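Search talks, notes and handouts
Search

Drinks From Other People's Shelves: speaker notes
Cladance evening talk, back room, 7:30 start
14 comments | 61 shares

Opening (stand to the side of the table, not behind it)

Hello, good evening, come in, there are seats down the front and I promise I don't pick on people. Tonight is about bottled drinks, and mostly about the labels on them, and a good part of it is about one fruit that I've become completely hooked on. If you came for wine, the wine talk is in September and you're very welcome to stay anyway.

Start with the question: when did you last read a drink label all the way around? Wait for hands. Usually two or three go up. Then ask who has ever bought a drink purely because they couldn't read the label. Far more hands! Those are my people.

I started keeping labels when I moved to Briltcombe and found the import grocery on Kapoor Street. It has one long cooler at the back, and the bottom shelf is where the odd ones go. I used to walk in for rice and walk out with a bag of drinks and no rice. I soak the labels off, dry them flat between paper towels and put them in binders. The count as of this month is 2,805, and yes, that includes duplicates where the printing changed. (Pause here, somebody always wants to know how many binders. Tell them it's a whole closet.)

Part one: what a label has to do

Keep this quick. A label on a small bottle gets maybe one glance from a person walking past a cooler. In that glance it has to say what the stuff is, or at least what it tastes like. Color does a lot of the work. Orange labels shout from across a store. So do red caps. Purple and pale green are quieter, and you tend to find them as the second color, down where the fruit is drawn.

Pass around binder 3, the fruit pages. Remind people the sleeves are open at the top, so please keep it upright.

Point out the fruit drawings as the binder goes. There are roughly two schools. One draws the fruit with leaves and water drops and everything shining. The other gives you a simple round shape with a bit of shading and lets the words finish the job. I love the second kind. You look at it and think, is that a plum? An onion? And then somebody who reads the language tells you and the whole thing clicks.

That's the way into the frozen pear, so slow down here, because this is the bit I most want people to take home.

Part two: the frozen pear

The Chinese name is 冻梨, dòng lí. Say it out loud with the room, twice. Dòng is frozen and lí is pear. Easy, and now everybody in the room can read two characters on a drink label, which I think is a pretty good return for ten minutes in a folding chair.

Frozen pears are a winter food from the northeast of China, where it gets cold enough that you can leave fruit outside and let the weather do the work. The pears freeze hard and the skin goes very dark. Before you eat one you set it in cold water and wait. Ice forms on the outside of the pear as it thaws, like a little glass shell, and you crack that off. Inside, the flesh has gone soft and full of juice. Lots of people bite a small hole and drink it before they eat it. So in a way it was already a drink before anyone put it in a bottle! 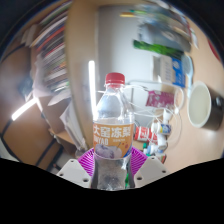
The taste is what gets me. It's a pear that has been turned up in one direction and down in another. Sweeter than fresh, a little sharp at the back, and with a deeper note that reminds me of the skin of a baked apple. Bottled versions can't give you the texture, and I've never had one that tried. They go for the sweet and sharp part, and some of them get surprisingly near.

Color comes up every time, so be ready for it. A real frozen pear is close to black on the outside. A label artist has a problem there, as a black round thing on a drink is a hard sell. So you see it lightened. The one printed on the 大窑冻梨 label is a pale purple, set against orange, and I think that's a lovely answer. It still tells you this isn't an ordinary yellow pear, and it looks cold, and it looks like something you'd want to drink.

If there's a Chinese speaker in the room, ask them nicely how their family says it. I've had wonderful stories this way. One woman told us her grandmother kept a row of pears on the balcony rail and knew if one was missing. Leave space for this, it's better than anything I've got written down.

Part three: learning to read a shelf

People worry about this part and they really don't need to. Nobody is asking you to learn a language to buy a soda. You want a handful of characters that turn up over and over.

Write these on the flip chart, big:

梨 pear
桃 peach
茶 tea
冰 ice
冻 frozen
水 water

Show how 冰, 冻 and plenty of other cold words have the same two small strokes on the left side. Once you see those strokes you see them everywhere, and you'll be standing in the cooler aisle grinning like I do. Water has its own set, three strokes, and that one turns up in words for juice and soup too.

Then do the Latin letters. Many labels carry the brand name spelled out in them somewhere, often smaller and lower than the characters. On a round bottle you'll often only catch half the word from the front. Turn it. Half the fun of these labels is that they were designed flat and then wrapped around something, so the picture you see depends on where you stand.

(If time is short, skip from here to the tasting. If there's time, do the Cludavbridge story.)

Cludavbridge story: I gave this talk in the library there and set the tasting cups out before I started. Big mistake. By the time I got to the pear the front row had finished theirs and the back row hadn't been given any. Now the cups stay under the cloth until I say so, and I pour from the left side of the room one time and the right side the next.

Part four: tasting

Two small pours each. First the plain pear juice, then the frozen pear drink. Ask people to taste the first and say nothing until they've had the second. Then let them go at it. The room gets loud and that's exactly what you want.

Water jug and plain crackers on the side table. Check for allergies before pouring anything. Keep the bottles where people can pick them up and turn them around, and put the caps back on between pours so the fizzy ones stay fizzy.

Good questions to throw out if it goes quiet: Which one tastes colder, even at the same temperature? Would you know it was pear with your eyes shut? What would you draw on the label?

That last one deserves real time. Blank strips of paper and pencils are in the shoebox. Wrap the strip around any bottle on the table and draw on it there, so people feel how little of it shows from the front. I've kept every single one I've been given and they have their own binder.

Questions people ask

Do the labels fade? The orange and red ones do, in sunlight, fairly fast. Keep them in the dark.

How do you get the plastic ones off? Many plastic sleeves aren't glued at all, so cut them straight down the seam and they come away clean. Paper ones want warm water and patience.

Can I make frozen pears at home? Yes, please do. Firm pears, in the freezer until they're hard, thaw in a bowl of cold water, freeze again. The color comes on slowly and a home freezer won't always get you all the way to black. They still taste terrific.

What's the oldest one you have? A lemon soda label from before I was born, from a box at a yard sale. It's in the front pocket of binder 2, ask me and I'll get it out.

Closing

Thank everyone, thank Cladance for the room. The handout with the characters is by the door. If you find a frozen pear bottle with a label I haven't got, please, please save it for me. Chairs go back against the long wall.

Comments (14) | Shares (61)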